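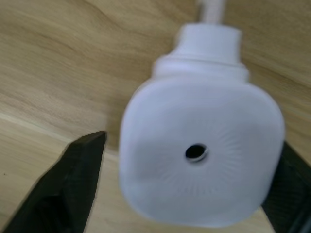 Grasp state flips to "held" before the fingers have closed

Status: Open (was Resolved, reopened by reporter)
Component: perception / wrist streams
Reported by: Jaime Lobo
Assigned to: Dayana Huamán
Site: Bulwood, two-arm bench
Affects: Follau grasp monitor after the January update

Jaime Lobo wrote:

Since the January update the grasp monitor tells the planner that the part is held while there's still a gap between the finger and the part. The planner believes it and starts the next move. Sometimes the fingers catch up and the run carries on as if all was well. Sometimes they don't and the arm goes off to the handover with nothing in it.

The release notes say the new monitor is "more responsive". I can make a monitor very responsive by having it say yes all the time.

Steps to reproduce:
Start the repellent task with default settings.
Let the approach finish at normal speed.
Watch grasp_state and finger_width on the same plot.
grasp_state goes to held while finger_width is still falling.

Expected: held comes after finger_width has settled.

Dayana Huamán wrote:

Thanks. Could you check the lighting first? The white parts on pale wood have been a weak spot for Bresness masks before, and if the mask bleeds into the table the monitor can think the part is touching the finger. Please also send one full log with the wrist streams in it.

Jaime Lobo wrote:

Log attached, 1,693 frames from the one wrist stream. I'll try the lighting, but I'd like it noted that lighting was also the answer to my last two tickets and it was wrong both times. The green bottle does the same thing as the white parts, so I don't see how contrast can be the whole story.

Jaime Lobo wrote:

Lighting tried. Lamp on, lamp off, blind down. No change in how often it happens. I've also gone through the masks by hand for the bad runs and they look fine to me, apart from the smearing when anything moves.
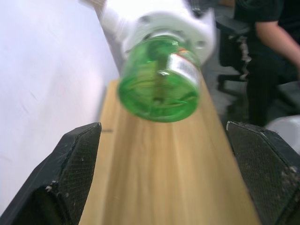 Wrist view, fingers open, bottle and the other arm both blurred.

Marleny Lozano wrote:

Jumping in from the planning side. Montoya only reads grasp_state, it never looks at finger width, so I can rule the planner out as the source. It does what it's told. I could add a fixed wait after held as a stopgap.

Jaime Lobo wrote:

Please don't. We had a fixed wait in the old version and it hid a loose cable for weeks. If a wait goes in, this ticket will be closed and the wait will still be there when we've all left.

Dayana Huamán wrote:

I've replayed the log here and I get held at the right moment every time. So the model itself seems OK. I'm setting this to Resolved, cannot reproduce. Reopen if you see it again on the current build.

Jaime Lobo wrote:

Reopened. It happened again on the current build before I'd finished reading the comment.

A replay feeds the frames in file order, at whatever pace the disk gives them. The live bench doesn't. If the fault is in the timing then a replay is the one test that will never show it. Could someone please run it live?

Seema Shukla wrote:

I'm at the bench on Friday anyway, so I'll do it. I'll log arrival time and capture time for both wrists and the head, which the normal logger throws away.

Seema Shukla wrote:

Done. It is timing, or at least most of it is.

The stream from the left wrist arrives 400 ms behind the joint data once both arms are moving. With one arm parked the delay all but goes away. The new monitor stamps frames when they arrive and not when they were taken, then pairs each one with the latest finger reading. So it's judging an old picture against a new number.

It shows up most at the plug end of the task, when the left arm holds the assembled unit out in front of the right fingers. They come very close to the white plug head before anything is supposed to close, and that's the point where the monitor jumps.

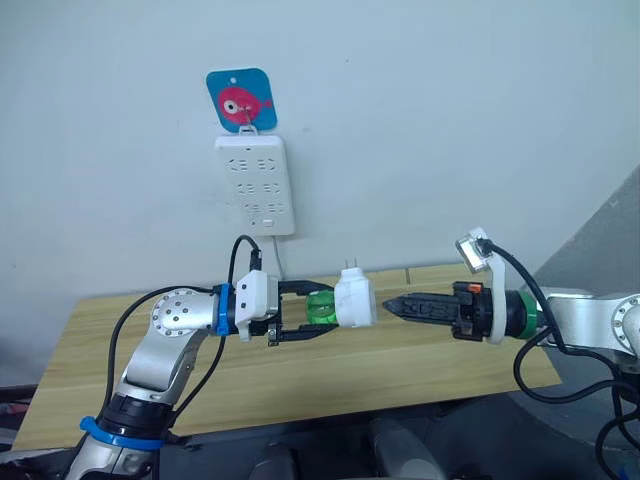

Photo: Seema Shukla, Bulwood bench

Jaime Lobo wrote:

That fits what I see, up to a point. A late frame should make held come late. Ours comes early. What am I missing?

Seema Shukla wrote:

Fair. The monitor doesn't only use the picture. If it gets no clear touch from the image it falls back on the change in finger width, and a falling width plus a close object counts as a yes. I think the stale frame still shows the part from the previous grip, so "close object" is true when it shouldn't be. I say think, as I haven't proved it.

Dayana Huamán wrote:

OK, I was wrong to close this. The fallback was meant for blocked views only. I've put a branch up that:

uses capture time from the camera driver
drops any frame that is too old to match a finger reading
turns the fallback off unless the view is marked as blocked

Please test it live and not from a log.

Jaime Lobo wrote:

Ran the branch 15 times at normal speed. 12 were clean. In the other three held never came at all and the planner timed out, which I'd much sooner have than a false yes, but I wouldn't call it fixed.

The still views are sharp enough to read the label, 0.8% and all, so I'm not going to accept "image quality" for the timeouts. 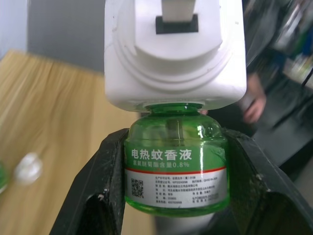

Where this stands

Early held signal: not seen on the branch so far. I want more runs before I say gone.
Timeouts: new, cause unknown. My guess is that the age limit throws away too many frames when both arms are busy. Dayana to log dropped frames per run.
Late wrist stream: still late. The branch copes with it and does nothing about it. Teófilo Mosquera has the network side, separate ticket.
Fixed wait in Montoya: declined, see above.

Teófilo Mosquera wrote:

Picked up. Both wrists and the head share one hub at the moment. I'll move the left wrist to its own port and measure again before touching any driver settings. Please leave the branch as it is until then, otherwise we'll have changed two things at once.

Jaime Lobo wrote:

Agreed. Leaving this open, and please could it not be auto-closed this time.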